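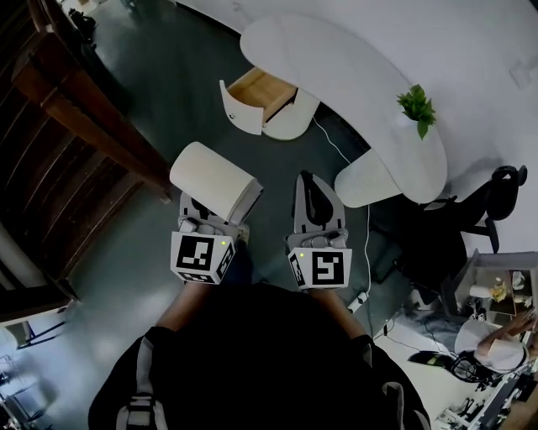

The curved desk, with its wooden drawer open and the plant in its usual spot.

I'd been told to look for the desk, and I spotted it the second I came through the door. It's white, it's shaped like a kidney, and it swoops across the floor as if it has somewhere to be. Nasrin Salehi laughed when I said so. "Everybody goes to the desk first," she said. "I've got a whole room here, you know!"

Nasrin runs Ilex, a small studio that fixes up and rearranges work rooms for people who have stopped liking them. She has been at it for 8 years (she started in July, which she says is a terrible month to carry furniture), and by her own count she has done 198 rooms. Her own is the one she never finishes.

"I keep moving things," she told me. "I'll decide the shelves are wrong, so I shift them, and then the chair is wrong."

The shelves are the dark ones with the reddish-brown frame, and I liked them a lot more than she does. They came from her uncle's shop, Dehghan, which opened in 1988 and sold rugs and lamps and, as far as she can remember, one canoe. "They're heavy and they soak up the light," she said. "But my uncle asks about them every time he calls, so they stay."

I wanted to know about the drawer. The cabinet under the desk is white and rounded, with a little round knob on the front, and then you pull the drawer out and it's all pale wood inside. It's such a nice surprise! Nasrin lit up at that.

"I wanted to paint it white to match, and a friend stopped me. Now it's my favorite part. I leave it open half the day just to look at it, and then I walk into it."

What goes in it? "Tape. Pencils. Takeout menus. I tell clients to give every drawer one job, and mine has maybe eleven."

We talked for a while about cables, a subject she can get pretty heated about. There's a power strip on the floor with a thin white cable running over to the cabinet, and she pointed at it before I could. "Go ahead, write it down. I've bought clips, I've bought a tray, I've bought those sleeves with the zipper. The desk is curved and everything they sell is straight." She's thinking of asking Trodetti, the shop that made her a lamp bracket last year, to bend something to fit.

The plant, at least, is settled. It sits toward the right of the desktop, small and very green, and it has been through 36 waterings on a chart she keeps on her phone. She got it after killing a much bigger one. "Small plant, small guilt," she said.

Before I left I asked what she'd change if she had one free afternoon. She looked at the black chair pushed in against the desk and thought about it for longer than I expected.

"The chair," she said. "The arms bump the edge. But it's comfortable, and I've had it for ages. Ask me again after lunch."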